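22/01/2026

오늘은 하루 종일 국물 생각만 하다가 저녁이 되었다. 아침에 창문을 열었더니 코끝이 찡하게 시려서, 이런 날은 무조건 떡국이다 싶었는데 막상 떡이 없었다. 설은 아직 2월이나 되어야 오는데 나는 벌써부터 마음이 급하다. 결국 목도리를 둘둘 감고 Kolico 시장까지 걸어갔다 왔다. 떡집에서 갓 썬 가래떡 300그램을 사고, 옆 가게에서 대파도 한 단 샀다. 아저씨가 시금치를 한 줌 더 얹어 주셔서 괜히 기분이 좋아졌다(나는 이런 덤에 참 약하다!).

돌아오는 길에는 103번 버스를 탔는데, 창가 자리에 앉아 졸다가 하마터면 내릴 곳을 지나칠 뻔했다. 집에 와서 바로 멸치랑 다시마를 넣고 육수부터 올렸다. 어릴 때 우리 집은 떡국에 꼭 소고기를 볶아 넣었는데, 나는 나이가 들수록 멸치 국물 쪽이 더 좋다. 엄마가 들으면 서운해하실 이야기라 여기에만 적어 둔다. 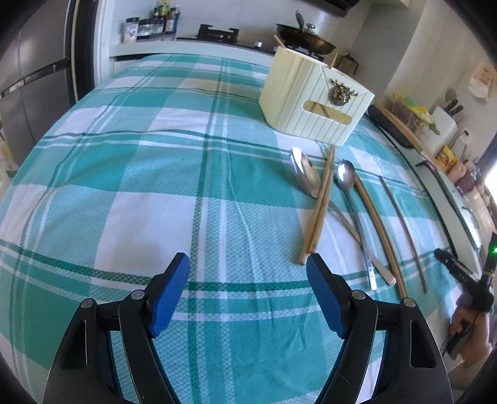
육수가 끓는 동안에는 읽다 만 소설을 다시 폈다. 항구 도시 Ullport에서 평생 편지를 배달한 우체부 이야기인데, 514쪽이나 되는 책이라 작년 가을부터 붙들고 있으면서도 이제 겨우 321쪽이다. 빨리 읽고 싶은 마음도 있고 아껴 읽고 싶은 마음도 있어서 하루에 몇 장씩만 넘긴다. 오늘 읽은 부분에서는 주인공이 주소가 지워진 편지 한 통을 들고 언덕을 세 번이나 오르내렸다. 나도 요즘 손으로 쓴 편지를 받아 본 적이 없구나 싶어서 조금 쓸쓸해졌고, 그러다 국물이 넘칠 뻔해서 허둥지둥 불을 줄였다. 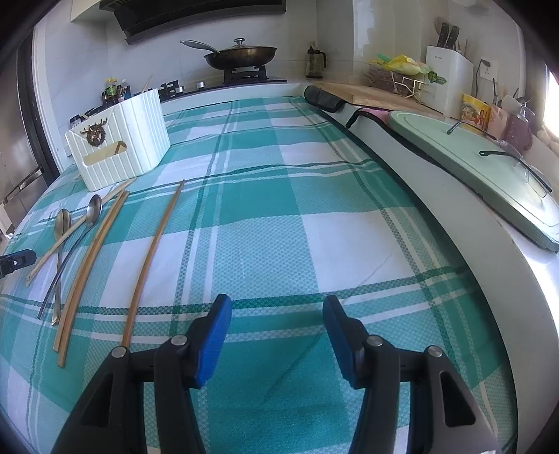
편지 생각이 난 김에 저녁을 먹고 나서 나도 한 장 써 보기로 했다. 받을 사람은 아직 정하지 못했고, 서랍 깊숙이 있던 편지지만 일단 꺼내 두었다. 책상은 늘 어질러져 있으니 아무래도 부엌 식탁에서 쓰게 될 것 같다. 초록색과 흰색 체크무늬 식탁보가 깔려 있어서 앉으면 마음이 환해지는데, 주름이 군데군데 잡혀 있으니 그 위에 바로 대고 쓰면 글씨가 삐뚤빼뚤해질 게 뻔하다. 두꺼운 책을 받치면 되겠지. 마침 514쪽짜리가 있으니까.

떡국은 간이 조금 싱거웠지만 두 그릇이나 먹었다. 남은 떡은 물에 담가 두었고, 내일은 고추장을 풀어 떡볶이를 할까 한다. 시금치는 자기 전에 다듬어 놓으려고 했는데 배가 불러서 도저히 못 일어나겠다.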